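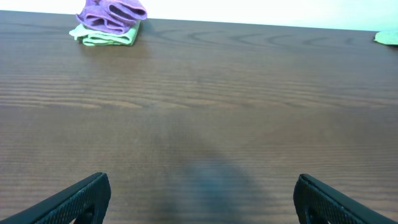 Fig. 1. Folded cloths on a wooden tabletop.

Courses > Textile Care > Handouts > Week 4

Reading time: 4 min

Washing household linen: notes

Cotton and linen are plant fibers. Both get stronger when wet, so they stand up to hard washing. Wool and silk get weaker when wet and need a gentle cycle.

New cotton shrinks. A cloth cut to 100 cm may lose 4 cm in its first hot wash. Wash before hemming, and measure again once dry.

Soap and hard water leave a gray film. Detergent mostly avoids this - check your local hardness before choosing.

Starch goes in last. Old starch can yellow in storage, so rinse it out of anything you plan to put away for long.

For the March lab, bring two cotton squares, 20 cm on each side, unwashed. Mark one corner with thread. Read the Zarnitz chapter on shrinkage first - the Dritley tables are optional.

13 shares | 4 comments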